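The Skumport Loaf

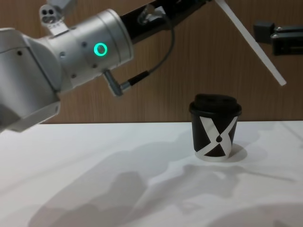 Silver-white arm, green ring light on.

The card gave the flour as 515 grams, which was an odd figure for a recipe that had been typed before the kitchen owned a metric scale. Verena Baumgartner entered it in the log as written. Under "Source" she put: card, typed, one side, grease mark lower right. Under "Title" she put: Skumport Loaf. There was no entry for oven temperature. The card said "a fair oven".

Fornament printed a recipe booklet with every cooker it sold, and the booklet was being revised for October. Her instructions were to test each recipe as it stood, correct it where it failed, and delete it if it could not be corrected. She had passed the scones and the ginger parkin. She had deleted a salmon mousse.

The first loaf was made with dates, black tea, brown sugar, one egg and the flour. She soaked the dates in the tea for the time stated, which was "while you do the beds". She allowed forty minutes. The batter was stiff and held the mark of the spoon. It went in on the middle shelf, in a tin lined with paper, and came out with a split along one side and a damp line across the bottom. She cut it lengthwise, measured the damp line with a steel rule, and wrote: underbaked at base, flavour good.

The second loaf had ten more minutes. The damp line was thinner. The crust was too dark.

For the third she changed the flour. The card asked for Kimano, which the wholesaler no longer listed, and she had been using an ordinary plain. She telephoned the mill. The man who answered said that Kimano had been a soft flour, lower in protein than anything they sold now, and that people had used it for puddings. He asked what she wanted it for.

"A tea loaf," she said.

"With dates?"

"Yes."

"My mother did that one. She'd have it on the bottom shelf."

The card did not mention a shelf. She wrote it in the log with the word "verbal" after it in brackets, and replaced a fifth of the flour with cornflour to bring the protein down.

The third loaf, bottom shelf, had no split. It had risen evenly and the base was sound. She pressed the crumb with her thumb and it came back slowly. She wrote: acceptable. Then she ate the end slice standing at the bench and did not write anything for a while.

It was her grandmother's loaf, or it was close enough that the difference could not be tested. Her grandmother had never lived in Skumport. She had owned a Fornament cooker, bought second-hand, cream with a chipped door, and the booklet had presumably come with it. Verena had been told all her life that the recipe was a family one. It had been brought over in someone's head, the story went, and had never been on paper. Two aunts had stopped speaking over whether it took nutmeg.

She looked at the card. Nutmeg was on it, a quarter of a teaspoon, between the soda and the salt.

There was a column in the log headed "Remarks". It was meant for things such as tins that leaked or ovens that ran hot. She wrote: known to tester under another name. She considered this and struck it through with a single line, as the procedure required, and initialled the correction.

At four in the afternoon she made a fourth loaf, which was not needed. She left out the cornflour and used the plain flour by itself, bottom shelf, and weighed the batter into a smaller tin so that it would fit in her bag. While it baked she typed the entry for the booklet. Flour, 400 grams plain. Cornflour, the balance. Dates, stoned, soaked in strong black tea for forty minutes. Bottom shelf. Wrap when cold and keep 2 days before cutting.

The booklet allowed one line of introduction for each recipe. The old one read: "A plain loaf that travels well." She tried three others. The first had her grandmother in it and the second had the sea. The third was just the old line with the commas moved, although there had not been any commas to move, and she had to put some in first. She restored the original.

The timer went. She turned the loaf out on the rack and knocked on the base with a knuckle. It needed 9 minutes more, without the tin. She put it back, reset the timer and went down the corridor to ring her aunt, the one who had always said nutmeg.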